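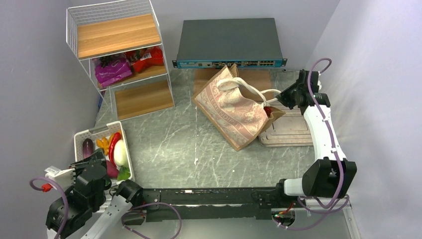 Tekle Assefa wrote:
I disagree with the original post. Shopping once a week on foot is fine for one person, but with three of us it means two heavy bags a mile uphill, and the milk still runs out early. I go every other day and carry less.

Posted in: Household > Groceries > Shopping without a car

Chaltu Araya wrote:
I started this because we sold the car and I wanted to know how people plan it. My own plan is one big trip to the Feyisa market and a small top-up from the corner store. Going every other day cost me more. I kept a record for two months and the small trips added up to 162 dollars that I would not have spent otherwise, nearly all of it snacks.

Tekle Assefa wrote:
That's a snack problem, then. You can walk into the store and buy only milk.

Chaltu Araya wrote:
You can. I don't.

Mitiku Gidey wrote:
Depends where you live. From Lunder the bus stops outside the store and outside my building, so weight is no issue and I do one trip. When I lived in Stiltenier it was 35 minutes each way and I split it in two. Cans and rice one day, fresh things another. I still get flour and beans delivered four times a year.

Delivery has a minimum order here, so it only makes sense for heavy stuff that keeps.

Wubit Bogale wrote:
Whatever you decide, get bags with wide flat handles. Thin ones cut into your fingers after ten minutes. I've carried groceries in thick cotton ones for years. Put the heavy items at the bottom, chips and bread on top, and even up the two bags before you leave the checkout – it is miserable to find out halfway home that one has all the jars.
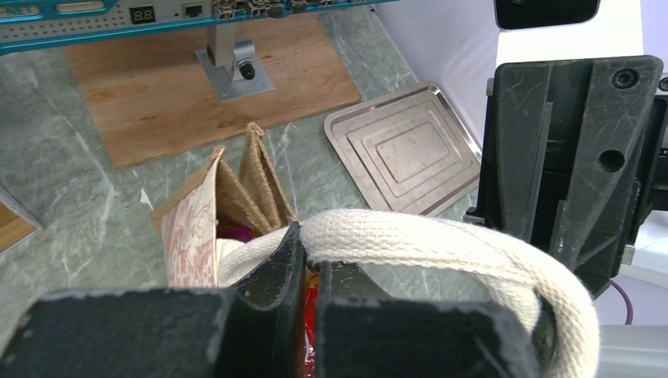

Re: Backpack or bags?

Berhanu Kassa wrote:
Backpack, every time. Both hands free and you can hold a railing when the sidewalk is icy. Wubit is right about thin handles but I'd skip handles altogether.

Wubit Bogale wrote:
Eggs do not survive in my backpack. I've tried it three times.

Berhanu Kassa wrote:
Eggs go at the top in a hard box. I use an old lunch container.

Mitiku Gidey wrote:
I had a folding cart from Lokden for a while. Good on flat ground, bad on stairs. One wheel went in September and I never replaced it.

Tekle Assefa wrote:
I'll try one big trip this week and report back. If I'm out of milk by the third day I'm going back to my way.

Chaltu Araya wrote:
Buy two.

Related threads
Keeping bread fresh for a full week
Folding carts and stairs
Do you shop from a list or from memory?
How much rice do you keep at home?
Selling the second car: one year later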